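Let the Students Pack the Bag

Our robotics club at Stuvholm spent most of last winter teaching one arm to handle a zippered bag. It did not learn to do it well. I think it was the best season the club has had, and I want to argue that more school programs should spend their time this way, even though it wins no trophies.

I have coached the club for four years. Before that I judged at regional meets, where the tasks are nearly always the same. A robot picks up rings and drops them on pegs, or it stacks blocks inside a taped square. The parts are rigid, the sizes are printed in the rule book, and a good team can have a working machine in a few weeks. After that the season is mostly tuning. The students shave a second off the cycle time, then half a second, and the two who write the code do nearly all of it while everyone else watches.

I don't have anything against rings and pegs. Beginners need a task they can finish. But by the second year I was seeing students who could recite the settings for a lift motor and had never had to ask what an object would do when the robot touched it. The ring does the same thing every time.

Cloth doesn't. We started with dish towels, moved on to a drawstring sack, and then settled on zippered bags, because a bag gives you folds, a lining, an edge and an opening in one object. The arm has two fingers and a small camera by the wrist, so the students had to plan every grasp from a close view in which the bag might be nearly all there was to see. 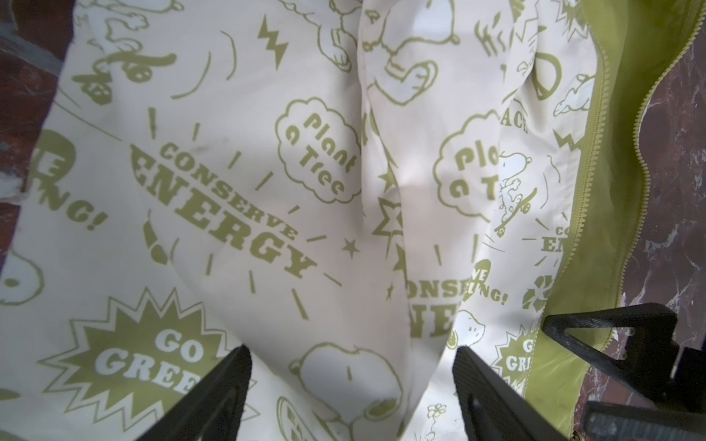
The first thing they found was that printed fabric is hard. Several of the students had written a simple routine that looked for dark lines and called them folds. On a plain towel it did fine. On a bag with cartoon dogs and slogans all over it, the routine found folds everywhere. An ear was a fold. The outline of a star was a fold. One group wanted to switch back to plain bags, and I said they could if they wrote down why, and after writing it down they decided against it.

What followed was a long argument about shadows, lasting most of January. A real crease has a soft gray side and a drawn line has none. That sounds obvious when you read it, but it took a room of teenagers a good while to get there, and they got there by squinting at cloth under a desk lamp. A ninth grader who had never touched the code was the one who said it first.

That is my main point. A task with a messy object spreads the work out. Somebody has to sort the bags, somebody has to decide what counts as a good grasp, and somebody has to keep the log. We ran 600 trials by the end of the season and every one was labeled by hand, with arguments. The coders needed the labelers, and they knew it.

The usual objection is that you can't score it. Schools like a score, and so do the people who pay for parts. I understand that. When I took the idea to the Luo Challenge organizers they were polite, but they wanted to know how a judge would rank two teams if both bags ended up half open on the table. I didn't have a good answer then. My answer now is to score the log. Let each team explain seven failed trials of the judge's choosing, and rank them on how well they understand what went wrong. Science fairs have worked on that basis for a long time.

The other objection is cost, and here I have less to say. We use an Oltik arm that the district bought used, and a school without one would have to find the money. Two clubs could share. The bags themselves come from closets and lost-and-found bins, so that part is free.

There is also the matter of morale. I'll admit February was slow. The arm would close its fingers on a fold and come up with nothing, over and over, and three students left for the Lemby drone team, where things at least got off the ground. I don't blame them. But the ones who stayed were asking better questions in April than any group I have coached, and most of those questions were about the bag -- where it was thick, which way it would slide, what the zipper would do if you lifted from the wrong side.

I would like to see one regional meet try a cloth event next year, unranked if need be. Put it in a side room. Give each team a bag it hasn't seen before and an hour with it.

The author coaches high school robotics.

Related
Should Robotics Clubs Require a Lab Notebook?
Lemby Drone Team Looks for Indoor Space
Rings, Pegs and the Trouble With Rule Books
Sharing an Arm Between Two Schools
Letters: More Shop Time, Less Screen Time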